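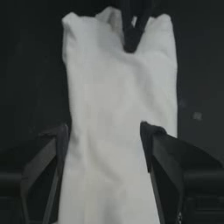 The Nenard 16 is a size 5 soccer ball for league matches and daily training on grass or turf. The outer shell is textured polyurethane over a four-layer polyester backing, with a butyl bladder. Panels are thermally bonded - there are no stitches to trap grit. Clean it after play with a soft white cloth like the one shown, dampened with plain water. Colored cloths can leave dye on the light panels.

Model: Nenard 16
Maker: Futov
Panels: 16
Valve: Bassi, replaceable core
Warranty: 400 hours of play

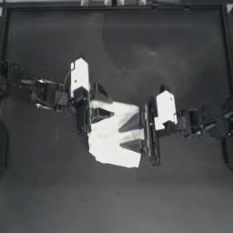 Inflation and storage

Check pressure before each match with a low-range gauge. Moisten the needle before inserting it. Do not store balls above the pressure printed at the valve, and let out a little air before a long break.

Club orders ship from Nenildale in cartons of 17 - 16 balls plus one spare.
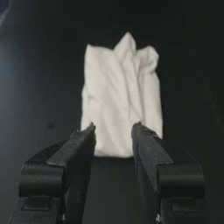 Orders over 200 balls are packed on pallets and need a delivery address with a loading dock. Valve cores are sold separately.

Page updated June 9, 2019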